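Stefanou publishes service schedule for hand-held two-jaw grippers

Tundemberg, Tuesday, June 25, 2024 - Stefanou has released a revised set-up and maintenance schedule for the hand-held two-jaw grippers used at its Tundemberg site. The schedule replaces the one issued with the first units and applies to all tools worked in pairs on fruit sorting tasks.

The main change concerns the contact pads. Under the old schedule a pad was replaced when an operator reported slipping. Under the new one, pads are inspected every 300 grip cycles and changed in matched pairs, left and right together. A worn pad opposite a new one shifts the closing line to one side, and the jaw position reading then no longer agrees with the true opening.

Pivot pins are to be checked for side play at the start of each shift. The jaws are opened fully, with nothing between them, and each finger is pressed sideways by hand. Any tool with visible movement at a pin is withdrawn and its linkage stripped. Link screws are tightened in a fixed order, working from the body towards the finger ends, and the jaws are then cycled 16 times before the zero point is set again.
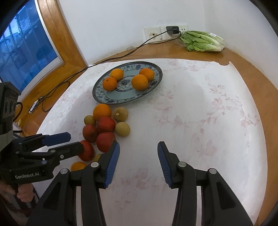 Lefteris Mavromatis said the pin check had been the hardest part to get right, as a small amount of play cannot be felt until the tool is loaded, and that he would have liked the interval for the pads to be shorter still on citrus.

The schedule was drawn up from 2696 service entries kept in Colenum, the site's maintenance log. Entries were sorted by part and by the number of cycles since the last adjustment. Pad wear came first, followed by loose link screws and then by cable faults close to the body. Cables are now to be clipped with a free loop behind the grip so that turning the wrist does not pull on the connector.

Tools that fail the zero check 3 times in a row are sent to the Furura workshop for a full strip-down. Each is returned with a record of the parts changed and the new jaw reading at fully open and fully closed.

The revised schedule was tried on the day shift in May and is now in force on all shifts. Printed copies are kept at each work point - older copies should be destroyed. Service staff can obtain the torque table and the blank inspection sheet from the Stefanou service desk in Tundemberg.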